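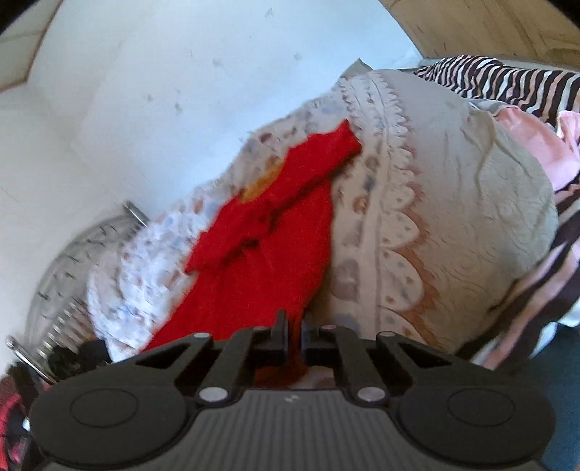
Ollavero Hand Gripper and Practice Guide, reviewed
Jul 12, 2024

I've been living with the Ollavero since November, and I think I'm finally ready to say something useful about it (my apologies to everybody who wrote in asking!). Short version: I like the gripper very much, and I like the little rule booklet that comes with it even more.

The booklet is called Good Practice for Home Recording and runs to 16 pages. Most of these guides read like a warranty card, but this one was clearly written by somebody who has stood in a real bedroom trying to pick up a knitted thing off a pillow. Soft goods get a whole chapter, and I've gone back to it more than any other part. Close the fingers slowly on fabric. Take hold of a fold, never a flat stretch. Keep lace and crocheted edging out of the fingers altogether, and if a ruffle does get caught, open all the way before you move your arm. I ignored that last one once and spent an evening with a needle and thread, so please learn from me.

There's also a rule I grumbled at and now follow faithfully: don't tidy the room first. Leave the pillow crumpled and the blankets where they fell, but take away anything with a name, an address or a face on it. I'd have liked more on that second half, to be frank. The privacy section is a single page, and the older Zustis guide handles it a good deal better.

As for the tool, it weighs more than I'd hoped, and my wrist lets me know after a long session. The booklet says to stop for a rest every 120 grasps, and I'd stop sooner. The two fingers meet nicely, and fuzzy knits are where it shines. Thin, slippery pillowcases are harder, and I still miss plenty of those.

I paid $292 through Jirico, which felt steep until I'd used it for a month or so. Spare finger pads come in packs of 2 and you'll want a pack, as lint gets into everything. Wipe them down between fabrics (page nine, and they mean it).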